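Ticket 448: Cutik app drops my wash schedule every night
Opened by Maysoun Nseir, 11 September 2024

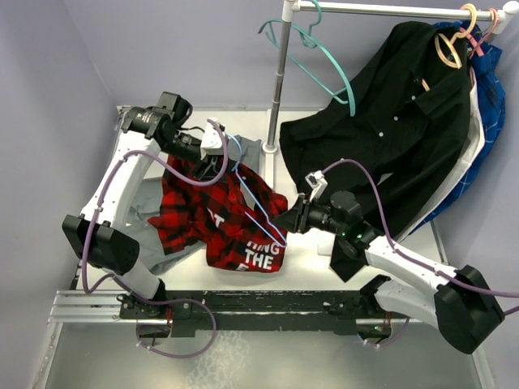

Hi again! So the schedule on my Durcombe washer vanished overnight for the second time (I'd set it before bed, the app said saved, and by morning the list was blank). Lights were fine, wifi was fine, no error on the panel. I had one load planned, all heavy checked stuff like that red and black buffalo-plaid shirt, on the cold cycle with the long spin, and the app just forgot the whole thing. I've already reinstalled it and logged out on my husband's phone.

Update: Ayman Bitar from support asked me to turn off "sync with household" and try again. Did that, and the schedule stuck until I opened the app on the tablet, then poof, error 302 and gone.

Update 2: Okay, the tablet was still on the old version!! Updated it, turned sync back on, set the cold cycle for 70 minutes, and it was still there at breakfast. Leaving this open two more nights, please don't close it yet.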